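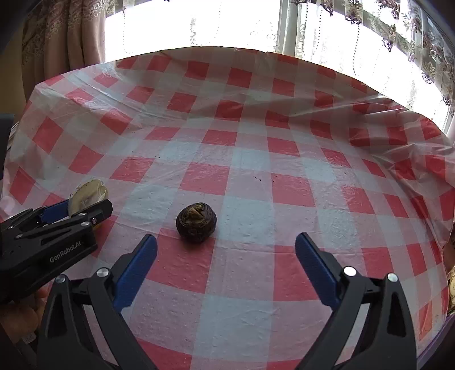
発表メモ「歴史的煉瓦造建築の目地補修における既存モルタルの調査と仕様決定」
2019年5月28日 保存修理技術分科会
発表者 Rajitha Gamage

スライド1 表題
所属と経歴は配布資料の表紙にあるので読み上げない。質疑は最後にまとめて受ける。途中の用語確認だけはその場で可。

スライド2 対象と範囲
対象はUstard旧港湾地区の煉瓦造倉庫群。所有者は複数で、用途は倉庫、店舗、事務所、空き家が混在する。今日扱うのは外壁の目地だけ。屋根、開口部、基礎には触れない。耐震補強は別の班が報告書を出しているので、質問が出たらそちらを案内する。
調査した壁面は436面。一棟に複数の面があり、増築で途中から煉瓦の種類が変わる面は分けて数えている。ここは前回の発表で誤解があったので、棟数と混同しないよう口頭で一度断る。

スライド3 用語
目地モルタル:煉瓦と煉瓦の間の材料全体。
敷きモルタル:積むときに入れた部分。
化粧目地:表面の仕上げ部分。敷きモルタルと同じ材料のこともあれば、後から別の材料で詰めたものもある。
目地の打ち替え:劣化した表層を一定の深さまで除去し、新しい材料を詰める作業。
本発表で「既存」と言うときは、建設当初のものと後補のものの両方を含む。当初に限るときは「当初」と言う。

スライド4 問題の所在
後補の目地の多くがポルトランドセメントの多い配合になっている。煉瓦は低温焼成で軟らかく、吸水率が高い。目地のほうが硬く、透湿しにくいため、壁体内の水分は煉瓦の表面から抜ける。塩類の析出と凍結融解の影響が煉瓦側に集中し、表面が剥離する。
現場では、目地だけが格子状に突き出し、煉瓦が奥へ後退した壁になる。この状態を「目地が丈夫で長持ちしている」と評価した過去の点検記録がある。記録の作成者を責める話にはしない。当時の点検票には目地の欄しかなく、煉瓦の後退量を書く場所がなかった。

スライド5 劣化の分類
点検票では目地の状態を次のように分けた。
A 健全。表面の風化のみ。
B 表層の欠損。深さが目地幅以下。
C 深い欠損。深さが目地幅を超える。
D 後補セメント目地。付着良好。
E 後補セメント目地。煉瓦との界面に隙間あり。
DとEを分けた理由は除去方法が違うため。Eは手工具で外れることが多い。Dは無理に外すと煉瓦の角が欠ける。
ひび割れは別欄。目地に沿う階段状のひび割れは、目地の分類に入れずに構造担当へ回した。
同じ面にAとCが混在するのは普通で、地盤から腰高までと、パラペットの直下と、竪樋の脇はほぼ例外なく悪い。面全体に一つの記号をつけると発注数量が狂う。図面上で区画を切り、区画ごとに記号をつける。

スライド6 記録方法
点検票はHamuviaに入力した。入力件数は3,381件。一件は一区画に対応する。
Hamuviaは座標と写真番号を紐づけられるが、目地の断面を描く欄がない。断面は紙に描いてスキャンし、添付した。検索はできない。改善要望は開発元に出してあり、対応時期の回答はまだない。
入力規則で後から困った点。
目地幅をミリで入れる者と、段数と高さから割り戻して入れる者がいた。途中で実測値に統一したが、初期の入力分には割り戻しの値が残っている。割り戻しの値には備考欄に「計算」と書いてある。書いていないものもある。
方位の表記。真北基準と街路基準が混ざった。街路基準の「北面」は真北からかなり振れているので、日射の検討に使うときは図面で確認する。

スライド7 試料採取
採取は後補の影響が少ない場所から行う。軒下、庇の裏、後世の増築で覆われていた面など。保存状態の良い場所の試料は配合の把握に使い、劣化部の試料は劣化原因の把握に使う。両者を同じ袋に入れない。
採取した試料は148点。このうち分析に出したのは120点で、残りは量が足りないか、採取位置の記録に不備があったもの。不備のあるものも廃棄せず保管している。
採取の手順は次のとおり。
位置を立面図に記入し、採取前の写真を撮る。細い平たがねで目地の中央から取り、煉瓦には刃を当てない。表層と奥を分けて取る。粉になったものより塊で取れたものを優先する。塊は薄片の観察に使える。採取跡は同日に仮詰めする。仮詰めには石灰系を使い、位置を再度写真に撮る。
許可について。指定物件では採取も現状変更に当たる場合がある。届出で済むか許可が要るかは自治体で扱いが違う。事前に所管課に文書で確認する。電話の回答だけで着手した物件が一件あり、後で書類を作り直した。

スライド8 分析の内容
目視と実体顕微鏡。色、骨材の粒形、石灰の塊の有無、炭片や貝殻片の有無。
酸溶解。結合材を塩酸で溶かし、残った骨材をふるい分ける。骨材に石灰岩や貝殻が含まれると、それも溶けるので結合材量が過大に出る。Ustardの古い目地は貝殻片を含むものが多く、酸溶解だけで配合を決めると石灰が多すぎる仕様になる。この点は強調する。
薄片観察。結合材の種類、水硬性成分の有無、貝殻片の量。費用がかかるので全点には行わない。代表試料を選ぶ。
X線回折。塩類の同定に使用。硫酸塩が出た場合は結合材の選定に影響する。
圧縮強度は測っていない。目地から取れる試料の寸法では規格の試験体が作れない。針貫入による相対比較のみ行った。数値は壁面同士の比較に使い、絶対値としては使わない。

スライド9 結果の概要
当初目地の大半は気硬性石灰と砂。砂は河口の砂で、粒が丸く、細かい。Ok川の上流で採れる角ばった砂とは薄片で区別がつく。
川沿いの低い基壇部だけは水硬性の反応が認められた。天然の水硬性石灰か、焼成粘土の粉を加えたものかは、今回の分析では確定していない。確定していないと言う。推測を求められても答えない。
後補目地は少なくとも二種類。古いほうはセメントと石灰の混合、新しいほうはセメントと砂だけ。新しいほうは灰色が強く、鏝押さえで表面が緻密になっている。
塩類は海側の面で塩化物、煙突周りで硫酸塩。両方が出る面もある。

スライド10 仕様の考え方
新しい目地は、煉瓦より軟らかく、煉瓦より透湿しやすいこと。当初目地と外観が揃うこと。次回の打ち替えで煉瓦を傷めずに外せること。
「当初と同一の材料」を仕様書に書かない。当時の石灰は窯も原石も違い、同一のものは入手できない。検査員が文字どおりに読むと不合格になる。「性能と外観が適合する材料」と書き、適合の判定方法を別表で示す。
強度の下限だけを書いた仕様書が多い。目地では上限が要る。上限がないと施工者は安全側のつもりでセメントを足す。

スライド11 材料の選定
一般部は石灰パテと砂。露出の強いパラペットと基壇部は水硬性の弱い石灰と砂。煙突頂部は個別に検討。
砂は粒度を当初試料に合わせる。色は結合材より砂で決まるところが大きい。顔料は原則使わない。後補を残す区画との取り合いでどうしても色が浮く場合に限り、見本で承認を取る。
市販の調合済み製品について。Pletimexの調合品を試験施工で使った。袋ごとのばらつきは小さかった。骨材が細かく、当初目地より平滑に仕上がるので、粗い砂を足して調整した。砂を足すと製造者の保証から外れる。この点は所有者に書面で伝えてある。製品の良し悪しについてこの場で評価はしない。

スライド12 除去
除去深さは目地幅の二倍から二倍半を標準とする。健全な材に達したらそこで止める。奥は角に仕上げ、V字や半円で残さない。
縦目地に回転工具は使わない。横目地は、目地幅が工具の刃厚に対して十分にあり、試験区画で合格した作業者に限り、中央に切り込みを入れる用途で認める。残りは手で外す。
D区分の扱い。煉瓦に実害が出ていなければ、そのまま残す選択肢がある。除去による欠損のほうが大きくなる場合が多い。所有者は見た目を揃えたがるので、試験区画で欠損量を見せてから判断してもらう。

スライド13 施工
煉瓦の事前湿潤。表面に水膜が残る状態で詰めない。吸い込みが強い煉瓦では前日から数回に分けて散水する。
詰めは層に分ける。一層が指で押して跡がつかない程度に締まってから次を詰める。一度に詰めると奥に空隙が残り、収縮で界面が切れる。
煉瓦の角が摩耗して丸くなっている場合、面一まで詰めない。見かけの目地幅が広がり、薄い縁が先に欠ける。わずかに引っ込めて止める。
仕上げは、締まりかけたところで硬い刷毛で叩き、骨材を出す。金鏝で押さえない。
養生は湿った麻布とシート。布は壁に密着させず、間に空気を入れる。直射日光と風を避ける。気硬性石灰は炭酸化に時間がかかるため、霜の時期から逆算して着工を決める。Ustardでは6月に始めた工区の仕上がりが安定していた。秋に始めた工区では表層の粉化が出て、一部をやり直した。

スライド14 試験区画
本施工の前に、目立たない面で試験区画を作る。除去、詰め、仕上げを一連で行い、配合違いを並べる。硬化前の色は参考にならない。乾いてから晴天と曇天の両方で見る。
承認した区画は工期中そのまま残し、検査の基準とする。撤去してから揉めた物件がある。
区画には配合、砂の産地、施工者、気温を記した札をつけ、同じ内容をHamuviaにも入れる。札は雨で読めなくなる。油性でも退色する。今は打刻した金属札に替えた。

スライド15 検査
中間検査は除去後、詰める前に行う。詰めた後では深さの確認ができない。深さは定規で測り、区画ごとに最も浅い値を記録する。平均は使わない。
完成後は煉瓦表面の汚れ、界面の切れ、空隙を見る。打音は目地ではあまり役に立たない。細い針で押して確認する。
酸洗いは認めない。汚れは施工中に乾いた刷毛と水で落とす。酸洗いを見込んで雑に詰める業者がいるので、契約時に明記する。

スライド16 費用と発注
面積一式の契約にしない。目地の延長で数量を出し、区分ごとに単価を分ける。D区分を除去する場合の単価はC区分とかなり差がつく。足場は別項目。
試料分析の費用は工事費に入れず、設計段階で計上する。工事に入れると分析の結果が出る前に材料が発注される。
維持管理の費用も最初に示す。竪樋と笠木の不具合を直さずに目地だけ打ち替えると、同じ場所が同じように傷む。点検票の腰高部と樋脇の記録を見れば位置はほとんど特定できる。

スライド17 残っている課題
水硬性成分の由来。追加の薄片と化学分析を予定しているが、予算は未確定。
割り戻しで入力された目地幅の再測定。足場がかかる工区から順に行う。
塩化物の多い海側面。脱塩の湿布を試したが、壁厚が大きく、表層の値は一度下がった後に戻った。繰り返しの回数と間隔の基準がない。
気硬性石灰を扱える職人の数。工区を同時に開けると足りない。工程を組む段階で確認が要る。

質疑用の控え
撥水剤は塗らないのか。塗らない。塩類のある壁では剥離の位置が奥に移る。既に塗られた面は散水で判別し、点検票の備考に記入済み。
セメントを少量混ぜるのはどうか。今回の仕様では認めない。少量の範囲が現場で守られず、少なすぎても石灰の硬化を妨げるという報告がある。出典は配布資料の末尾。
内壁側は。未調査。漆喰の下に隠れている面が多く、所有者の同意が取れたところから行う。
分析機関の名前を聞かれたら、契約上公表していないと答える。
データの提供は、所有者名と内部写真を除いた形で可。申請書は受付に置いてある。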